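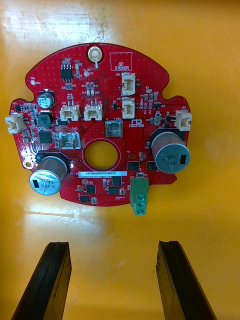
Unit 5: The sorting bench at Skisardale

When a company automates a job, it seldom automates the whole job. It takes out the part that repeats and leaves the rest with the people who were there before. Last week's reading covered this in warehouses. This week's case is a small electronics shop, Skisardale, which handles driver boards and the wire harnesses that go with them. Before the robot bench came in, one person picked up each board, looked it over, and put it in a tray. A board like the round red one has a blank box printed "QC STICKER" near the top, and someone still has to answer for what goes in that box. Keep that in mind when you get to the questions.

What moved to the robots

Picking parts up and placing them in trays. The bench has two arms working across one table. Harish Reddy, the shift lead, put the old rate at 500 parts a shift and the new one at 515. That is a small gain, and the company says it expected more.

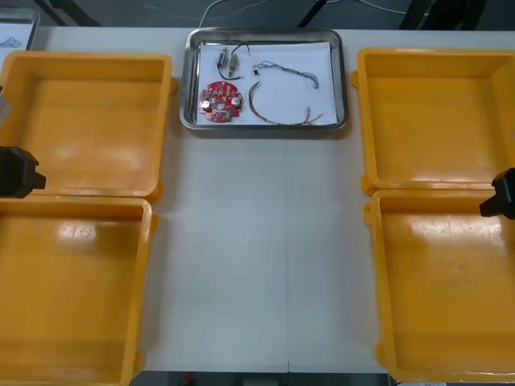

Figure 2. The sorting bench, with yellow trays on both sides and parts in the steel tray at the back.

What stayed with people

Laying out the parts. Wire harnesses tangle, and a tangled harness stops the bench. Chaltu Dinsa used to sort by hand. She now sets out parts, watches the arms, and clears stops. In her interview she said the work is easier on her wrists but harder to plan breaks around – a stop can come at any time.

Inspection. The arms handle the boards but do not sign for them. Two inspectors, the same number as before, still do that.

What changed in the jobs

Pay grades did not change for the first year, although the duties did. Karthikeyan Mathew argued that clearing stops is technician work and should be graded that way. Management at the Lakville office called it operator work. The matter was still open when the case was written.

Training was short. Operators got one Tuesday morning, mostly on safety, and learned the rest from each other.

For discussion

Who should decide when a bench is stopped, the operator or the shift lead?
Is 515 against 500 a fair measure of the change? What does it leave out?
Write a one-paragraph job description for Dinsa's current position. Bring it to section.

Reading for next time: the Warrier handout, first half only.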